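Notebook, thermal interface bench
February 2018

Subject: paste and pad comparison, continued. Entry covers the Flever silicone paste, the Britov pad, and the Fung phase change sheet. Written up from loose sheets, so the order follows the sheets and not strictly the order of the work.

Purpose

Find out how much of the drift in the earlier runs came from the material and how much from the way we mount it. The earlier entry put the drift down to pump-out. I no longer think that is the whole story. The heater block was being torqued by feel, and the readings moved whenever a different person did the mounting.

Setup

Copper heater block, nickel plated, two cartridge heaters in series. Cold side is the small water plate on the Korura chiller, setpoint left alone for all runs. Thermocouples in the drilled holes, one in the block and one in the plate, both potted with the same batch of epoxy. Load is applied with the spring clamp. The old four-screw yoke is retired and should stay in the drawer.

The clamp was checked against the load cell before the first run and again after the last. No shift worth recording. The load cell needs its zero set after it has been on for a while; if you set it cold it will wander and you will blame the clamp. I did.

Ambient was not controlled. The door to the corridor was propped open for part of the paste runs and there is a step in the ambient log where it was closed. The step does not show up in the block-to-plate difference, so I have kept the data.

Cleaning

Isopropyl alcohol and lint-free wipes, then a second pass with a fresh wipe until it comes away clean. The phase change sheet leaves a gray film that alcohol alone smears around. Warm the block slightly, push the bulk off with the plastic card, then wipe. Do not use the steel scraper on the nickel. There is already a scratch near one corner of the block from the previous series. It is outside the contact patch but close to it.

Paste, Flever

Applied as a single dot in the center, spread by clamp pressure only. Three methods were planned (dot, cross, spread with a card) but the spread film trapped air on the first attempt, visible as pale islands when the block was lifted, and I stopped there. The dot gave even coverage to all four edges on every mount.

Settling is slow. The block temperature keeps creeping down after the heater power is steady, and if you take the reading too early the paste looks worse than it is. I now wait 44 minutes from power-on. That number has no theory behind it. It is where the trace went flat on the slowest mount, and using the same wait for everything makes the runs comparable.

Repeat mounts agree well when the clamp is used. The spread between mounts is smaller than the spread we used to see within a single afternoon on the yoke.

Pad, Britov

Cut to size with a new blade on the glass plate. An old blade drags the edge and leaves a raised lip, and the lip holds the block off at that side. Peel the liner from the lower face first, place, roll gently with a finger from one edge, then peel the upper liner.

The pad is insensitive to wait time and very sensitive to load. At low clamp setting the result is poor. At the middle setting it improves a lot, and past that there is little to gain. One pad was reused to see what happens. It had taken the shape of the block and had a visible crease, and the result was bad enough that I would not bother again. One mount, one use.

Where this is going

The application is still socketed processors in ordinary desktop machines, where the cooler comes off for service and goes back on, possibly more than once. The flat copper block is kinder than a real heat spreader. Real spreaders are slightly domed or dished, and the clamping load comes from brackets and springs that differ between boards. Access matters too. With the side panel off and the case laid down, the socket faces up and paste can be placed without it sliding, but the memory slots sit close by and anything squeezed out has somewhere inconvenient to go.

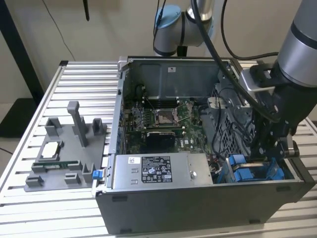 Sheet, Fung

Needs one heat cycle above its softening point under load before any reading counts. Before the cycle it behaves like a stiff pad. After it, the bond line thins and the block settles down by an amount you can just feel on the clamp lever. I ran two cycles on each mount to be safe and saw no change between the first and the second, so one is enough.

Storage: the roll was kept on the shelf above the oven and the outer turns had stuck to the liner. Those turns were thrown out. The roll is now in the cabinet by the sink, flat, in its bag.

Removal is the weak point. The block does not want to come off cold. Twisting works, lifting does not. On a socketed part, a straight pull could bring the processor up with the cooler, so for service work the machine should be run warm first and the cooler twisted before it is lifted. Add this to the procedure if we go with the sheet.

Results, in words until the plots are done

Paste is best of the three once settled. Sheet is close behind and more repeatable across mounts. Pad is last, by a clear margin, but it was also the least fuss and the only one that needed no cleanup to speak of.

The drift in the earlier series is mostly mounting load. With the clamp, the paste trace holds almost flat over the long soak. A small rise remains at the end of one soak and I cannot rule out the chiller for that one.

Problems

Plate thermocouple read open for part of one pad run. Connector, not the junction. Reseated and taped. That run is marked in the log and excluded.

Logger clock is off from the wall clock. Use the logger time throughout and do not mix them.

The label on the paste syringe has rubbed off. It is the one with the blue cap. The other syringe is expired stock and has been moved to the waste box.

To do

Power cycling on paste and sheet, same clamp setting, longer series.
Make a dished copper insert to stand in for a real spreader. Ask the shop for flatness data before and after plating.
Repeat the pad at the middle load with a fresh cut from the far end of the stock.
Order wipes. Last pack is open.
Redo the load cell zero check in April along with the other calibrations.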